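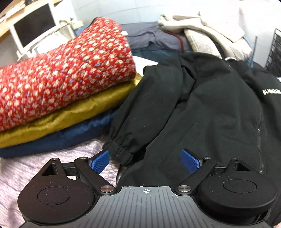 Black jacket, elastic cuff, beside the pile.

Esperanza Olmedo
Feb 16, 2018

Okay friends, I'm finally dealing with the clothes mountain. Bedding, sweaters, things I forgot I owned, all heaped up together, and I've put it off so long that I was starting to sleep around it.

First up is the black jacket, because it's the biggest thing there and I can't get at anything else until it moves. I love this jacket! I bought it in Pulach on a trip with my cousin Valeriano (hi Valeriano, I know you're reading) and I've worn it every cold morning since.

The trouble is that black cloth picks up every bit of lint in the house, and if it sits near a blanket for five minutes you may as well start over. So my rule this year is jackets get shaken out by the window first, then folded, and the bedding goes in a separate stack on the other side.

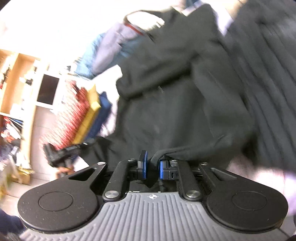 My mother folds the sleeves in behind the back, then brings the bottom up in thirds, and she can do it standing up while talking on the phone. I need a flat surface and some quiet – and even then one sleeve usually escapes and I have to go back for it.

If you have a soft, heavy one with a lot of fabric in it, try smoothing the back with your forearm before you fold. It takes out most of the big creases, and you won't need the iron (mine is in a closet somewhere, and I'm not going looking).

Anything I haven't worn since last May goes in the giveaway bag. The jacket stays, obviously.

Pillowcases next, then the shelves if I still have any energy. Tell me how you all fold your bulky stuff, I'd love to hear it, and I'll be back on here after dinner!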